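## Cabinet month at Zemescombe

February was the month of doors. If you dropped by the Zemescombe space and wondered why the same cabinet kept getting opened and closed all afternoon, that was us, and we had a great time doing it!

For anyone who missed the last issue, the Keron project is teaching a two-armed robot to handle ordinary furniture: open it, close it, put something on a shelf, take it off again. The teaching is done by hand. You pick up a pair of grippers, one for each hand, and do the job yourself at a normal pace. The grippers record how they moved and how far their fingers were open, and the recordings go into the training set. No joystick, no code. Areeba Zaidi had me doing usable takes on my first morning, and I'm someone who drops things.
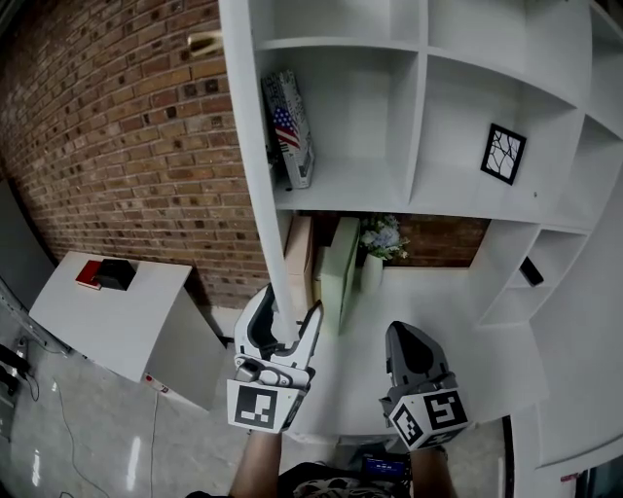
*Two hands, two grippers, and a long white shelf panel in the left one.*

The hard part to learn is that your own fingers are off duty. You have one pinching motion per hand and that's it, so all those little adjustments you normally make with a thumb have to come from the wrist or the elbow. Long, flat things are the real test. Take hold near one end and the far end wants to swing, and a tiny turn of the wrist down here becomes a big one up there. Areeba's tip is to decide where the piece is going before you close the fingers, then move in one go. The robot copies your dithering as faithfully as it copies your good moves.

The marker cubes on the grippers also need to stay in view of the head camera as much as you can manage. That means a slightly funny posture, elbows a bit out and hands in front of you, like carrying a tray. You get used to it faster than you'd think (my shoulders took a little longer).

We finished the month with 605 takes in the folder. Renzo Negri went through them all and threw out 32, mostly for markers that dropped out of sight at the wrong moment, plus a few where the person started moving before the recording did. He was very nice about whose those were.
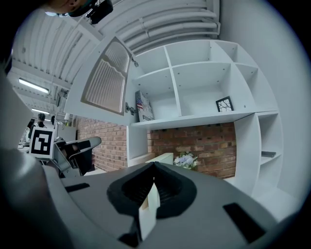 *Looking up past a gripper, with the cabinet's ribbed glass door open above.*

Renzo spent most of his time on the gripper cameras this round, and I came away a convert. The head camera gives you the overall layout, but it loses a lot once your own hands get in the way. The camera on the gripper goes wherever the gripper goes, so it has its own view of whatever is between the fingers. It also sees the ceiling, the lights, the pipes and whoever is standing nearby, and at first that bothered me. Renzo's view is that a robot working in somebody's home will have plenty of clutter in its sight as well, so it may as well meet some now.

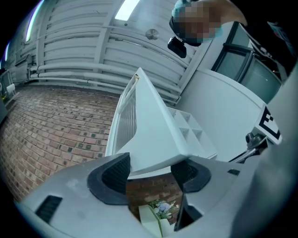
Doors are a lovely thing to teach because everyone opens them differently. Areeba hooks and pulls, Renzo likes to take the edge and walk backwards, and I apparently do something in between that we haven't got a name for. We keep all three styles in the set. The edge grip is the one I'd suggest for beginners: get a rubber pad on each side of the door, close, and let the hinge decide the path. It also leaves a gap between the pads that the camera can look through, and you can pick out the flowers in their pale green pot that way, with a bit of brick behind them. Try not to force the swing. If you pull straight when the door wants to travel in an arc, the pads slip and the take is gone.

Sessions run 90 minutes now, with a proper break in the middle. We used to go longer, but Renzo noticed that the late takes were getting hurried -- mine especially -- and a hurried demonstration is a poor thing to learn from. 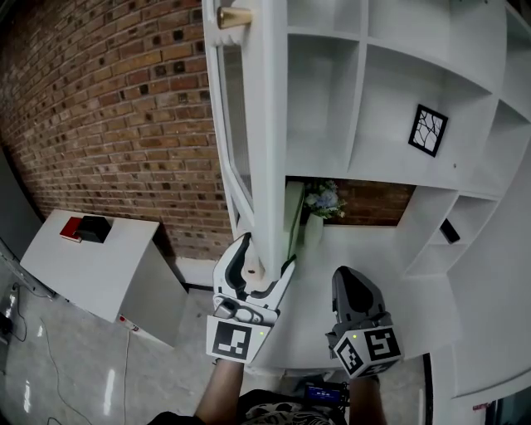

The shorter format has also left time to look at the recordings together before everyone goes home. Watching your own hands from the head camera is quite an education. I had no idea I let go of things so early! Areeba has started marking the moment of release in each take, and she'd like a second person to check her marks against the finger data.

Next up is the Drolia training run, the first one using only our cabinet takes, and after that Pellegrini is lending us a set of drawers. Drawers need a straight pull, so we'll all have some unlearning to do. If you'd like a turn with the grippers, come along at 3 in the afternoon on any session day and ask for Areeba. Wear sleeves you can push up.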